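Ticket: Shipping labels print blank or half blank after update
Product: Pladitz Label Bridge
Status: Resolved
Opened by: Ankit Mishra
Assigned to: Brirnine Support, tier 2

Ankit Mishra wrote:
Since the November update, labels sent from the Pladitz queue come out wrong on one of our two thermal printers. The first label in a batch is fine. The second is usually missing the bottom half, including the barcode. After that they are completely blank until I clear the queue and start again. The other printer is on the same network switch and has no trouble.

Already tried: power cycled the printer, swapped the roll, cleaned the print head with an alcohol pen, reinstalled the driver. A test page from the printer's own menu prints correctly every time.

Brirnine Support wrote:
Thanks for the details. Since the built-in test page is good, the print head and the media are probably fine. Please send the following:
Bridge version (Help, then About)
Driver version on the PC running the queue
Label size set in Pladitz and label size set in the driver
The bridge log from a batch that failed

Ankit Mishra wrote:
Bridge is 8.2. Driver is whatever the installer put on, I will look it up. Label size is 4 x 6 in Pladitz. In the driver it says "custom," which I don't remember setting.

Log from the last failed batch:

job 173 received, 21 labels
job 173 label 1 sent, ack ok
job 173 label 2 sent, ack timeout
job 173 retry 1, ack timeout
job 173 retry 2, ack ok
job 173 label 3 sent, ack ok
job 173 label 4 sent, ack ok
job 173 closed by user

Labels 3 and 4 were both blank even though the log says ok.

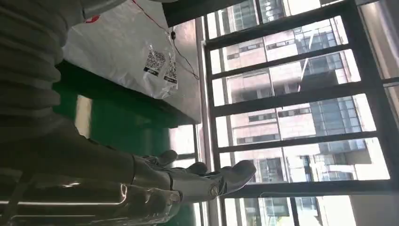
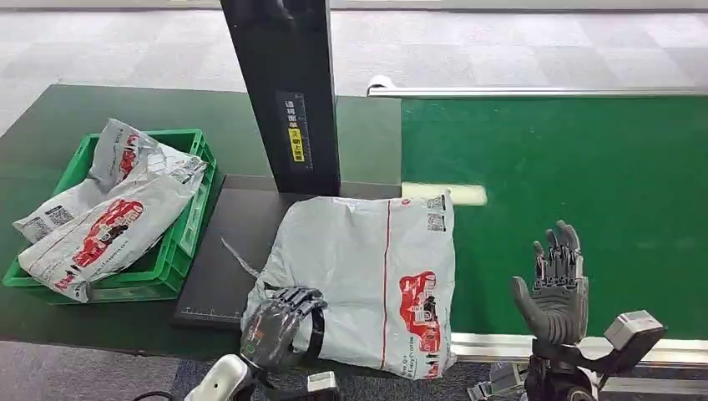 Attachments (2), packing area

Brirnine Support wrote:
Thank you. The timeout on label 2 is the useful part. The bridge waits for the printer to confirm each label. If the confirmation is late it sends the label again, and the printer can end up reading the second copy in the middle of the first. From there everything is out of step, and an "ok" in the log only means that data was accepted.

Please do these in order and tell us where it changes:
1. Stop the Label Bridge service.
2. In the driver, change the stock from "custom" to 4 x 6, with gap sensing on.
3. Run media calibration from the printer menu.
4. Start the service and send a batch of five labels.

Ankit Mishra wrote:
Done. Calibration fed a few blanks and stopped on the gap like it should. The batch of five was better but not fixed. Labels 1 through 3 good, label 4 cut off in the middle of the address, label 5 blank.

I also swapped the network cables between the two printers. The problem stayed with the same printer.

Brirnine Support wrote:
Good, that rules out the cable and the switch port. Can you print the network configuration page from both printers and compare them? We are looking for anything that differs besides the name.

Ankit Mishra wrote:
Differences between the two:
The good one has a fixed address. The bad one is on DHCP.
The good one has buffer mode set to "full label." The bad one is set to "stream."
Firmware is the same on both.

I never touched buffer mode. Nishad set these up for us and I was told they were identical.

Brirnine Support wrote:
Buffer mode is the likely cause. In stream mode the printer starts printing before the whole label has arrived. Version 8.2 sends graphics in larger blocks than 8.1 did, and in stream mode the confirmation comes back too late. Please set the bad printer to "full label," restart it, and run a normal batch. Leave the address on DHCP for now so that we only change one thing.

Ankit Mishra wrote:
Changed it and restarted. Ran the full 21 again, all good, barcodes scan. Ran the afternoon orders through it as well and had no timeouts in the log.

One question. Does the Pullent add-on for return slips go through the same buffer? We print those on the same machine.

Brirnine Support wrote:
Yes, it uses the same connection, so the setting covers return slips too. We do suggest giving the printer a fixed address when you have time, outside of shipping hours. If the address changes, the bridge will show the printer as offline until you add it again.

Ankit Mishra wrote:
Will do that tonight after the last pickup. OK to close.

Status changed to Resolved
Resolution: printer buffer mode changed from stream to full label
Linked: request to have the 8.2 installer warn when stream mode is detected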